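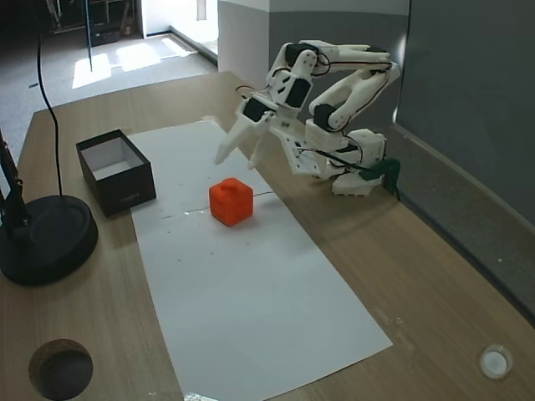
Wooden tabletop with a light oak grain, orange cube on white paper.

Nadia table top, oak, oiled
Workshop Wróbel
Price: 348 euros, without legs
Length: 200 cm
Thickness: 24 mm
Surface: hard wax oil, matte
Delivery: on a pallet, to the street door

Nadia is our simplest table top and also the one we sell most. It is glued from oak lamellas which run the full length of the top, so there are no short pieces joined end to end. Leszek Marciniak chooses the boards himself and puts the quiet ones beside each other. If you prefer more knots, please write it in the order and he will look for them.

The top comes sanded and with two coats of oil. You can use it on the day when it arrives, but we advise to let it lie flat in the room for one night before you fix the legs. Oak takes some moisture from the air and gives it back, and a top which was in a cold truck needs a little time.

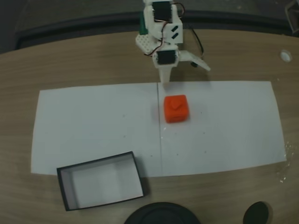
For the legs you have free choice. We drill nothing from our side, unless you order the Taltow frame together with the top – then the holes are already in the correct place and the threaded inserts are fitted. With other frames, please use slotted holes and do not tighten the screws too hard. The wood must be able to move across its width, in winter it becomes a few millimeters narrower. Screws longer than 20 mm will come too close to the upper side.

Care is not difficult. Wipe with a damp cloth and dry after. Red wine, vinegar and wet metal should not stay on the surface overnight. Once per year, for example in November before the heating season, put on a thin coat of Kimatow care oil and take away everything that the wood did not drink after fifteen minutes. One can of 200 ml is enough for one top on the upper side, with some rest for the edges. Please spread the used cloths flat outside to dry, they can start to burn by themselves if they are left in a ball.
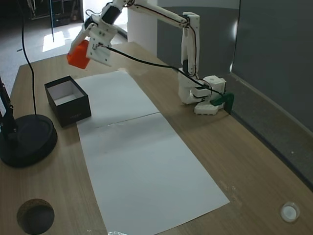
Small scratches you can repair alone. Sand lightly with the grain, paper 240, then oil the place and a hand's width more. For deeper damage you can send the top back to us and we sand it new. The price for this depends on the transport, so it is better to ask first.

Other lengths are possible on request and take two weeks longer. Rounded corners cost nothing extra. A cable opening we make only if you send a drawing with measures from the back edge, because we had some misunderstandings about left and right.

Questions about orders and delivery go to Girish Bhatia, on the phone until 4 p.m. or by the contact form. Samples of the oiled oak are free, you pay only the postage.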